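Hum in my headphones, but only when the delay pedal and the interface share a power strip

Posted by mudroomtapes, 20 Oct 2019

Hi all, long-time reader, first time I've had to ask for help. I record at home, mostly slow guitar stuff with a lot of echo, and I have a Tritura stereo delay (the desktop one, not the pedalboard one) going into a Gesis audio interface. Since January I've had this low hum whenever both are switched on. It's there with the guitar unplugged. It's there with every knob on the delay turned down. If I pull the cables between the delay and the interface, silence. If I run the delay off an extension cord from the hallway it gets better but doesn't go away, and I trip over it.

Stuff I've tried: new instrument cables (two brands), a different USB port, turning off the dimmer in the room, moving my phone. I also bought a power conditioner from Trerska that I probably didn't need, and I can't say I hear any difference. The interface gets its power from its own wall brick, the delay has a three-prong cord. My computer is a desktop, also three-prong.

I don't want to spend a fortune on this. Is it a ground loop? Is it the delay? Should I be worried about the delay? It sounds great otherwise and I'd hate to send it in and be without it for weeks.

tapehead_lou

Sounds like a ground loop to me. Get a hum eliminator box and stick it between them. Mine works fine. Whatever you do don't cut the ground pin off the plug, people will tell you to and it's a terrible idea.

lowshelf

Lou's right that it smells like a ground loop, but I'd do a bit of checking before you buy another box, because you've already bought one that didn't help! I went through almost exactly this with an older Tritura unit and a mixer, and I wasted most of a winter on it.

First thing, unplug everything you don't need. I mean really everything, monitors, lamp, phone charger, the lot. Then bring the pieces back one by one with your headphones on. In my case the hum came in when I plugged the computer's monitor back in, and I'd never have guessed that in a hundred years. The delay and the interface were innocent (well, mostly). Your computer is grounded through its own plug and also connected to the interface over USB, so you may have a loop there that the delay is only finishing off. If you have a laptop you can borrow, run it on battery and see what happens. That one test told me more than all the forum threads put together.

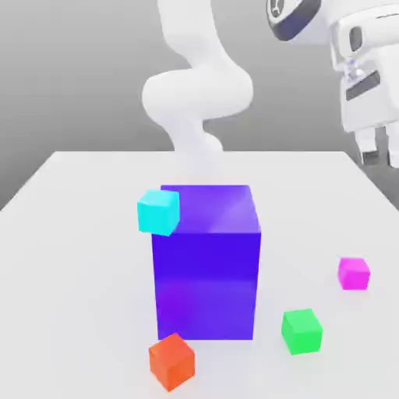 Next, the cables between the delay and the interface. You say you changed them, but what kind are they? The outputs on a lot of these desktop delays are balanced, and if you're using regular guitar cords you're throwing that away. Look at the plug: one black ring is a guitar cord, two rings is balanced. Check your manual for both boxes first, and if both ends are balanced, get two short balanced cables and try again. While you're at it, spread your gear out. Mine was all stacked up with the power bricks tucked in behind, and what I ended up doing was clearing the whole desk down to a bare surface, with a handful of things sitting apart on it. Then I could slide one box a few inches at a time and listen. A wall brick sitting right against a delay can put hum into it with no ground loop at all, and you hear it change as you move things, so it's easy to spot. If the hum doesn't budge at all when you move stuff, go back to thinking about grounds.

If it still hums after all that, then yes, get an isolation transformer box for the line between the delay and the interface. You need a stereo one if you're using both outputs. The cheap ones can thin out the low end a little. On guitar with echo on it I doubt you'd notice, I can't.

And I wouldn't send the delay in yet. Silence with the cables pulled doesn't prove much either way, but if it's clean through a headphone amp on its own, with nothing else attached, I'd call it healthy.

mudroomtapes

Thank you both! Borrowed my sister's laptop and ran it on battery, and the hum dropped to almost nothing. So it's the computer?? I also looked at my plugs and they've all got one ring, oops. The manual says balanced on both ends. Ordering two short cables tonight and I'll try those before I get the transformer thing.

dustyfader

Had the same thing with a Gesis, changed the USB cable and it stopped. No idea why. Might be worth a try, they're cheap.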